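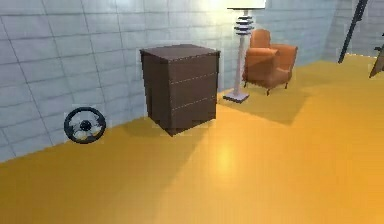

The practice room in our simulator. Chest, lamp, armchair, steering wheel by the wall.

ok so a few people asked what I do all day now that I'm on the teleop side at Gokico, so here goes, a thread

short version: I drive a robot by remote control inside a simulated room, the computer records everything I do, and then a model tries to learn the job from my recordings. I am basically a driving instructor whose student only watches

this week's job is the chest of drawers. Open the middle drawer, pause, close it. Sounds like nothing! Now look at that chest and tell me where you'd grab it. No handles that I can see, just those thin seams between the drawers

so you go in at the seam, and with the hand controllers you don't feel a thing. No tug, no click. I spent my whole first morning poking the front panel like I was ringing a doorbell

Siu-ming Man sits across from me and he's been doing this since March. His tip was to slow way down for the last little bit and stop steering with my wrist - move the whole arm, let the wrist follow. Went from 3 good demos before lunch to 37 by the end of the next day (!!)

what counts as a good demo, since somebody will ask: the drawer opens, nothing gets bumped, and I don't wander. If I hesitate for 5 seconds wondering what to do, the model learns to hesitate too. It will copy your nerves. Very humbling to watch

the lamp is my enemy btw. It stands just to the right of the chest and a bit behind it on that skinny pale pole and if I swing wide on the way out I clip it and the whole run goes in the trash

Sze-wing Wei picks the layouts and she likes things spread out on the floor so we can't get lazy and drive the same path every time. The armchair has been in 6 different spots since I started. I have opinions about all of them

we tried the same task on the Birum setup, where you move a little tabletop arm with your own hands and the simulated one copies it. Way nicer for drawers, you get some resistance. Worse for driving across the room though, my shoulders were done by mid-afternoon

next up is picking things up off the floor and I have already asked if I can do the steering wheel. Sze-wing said "maybe after the drawers look better" so, back to the drawers

if you've done remote driving and have a trick for judging depth on a shiny yellow floor, please reply, I'm begging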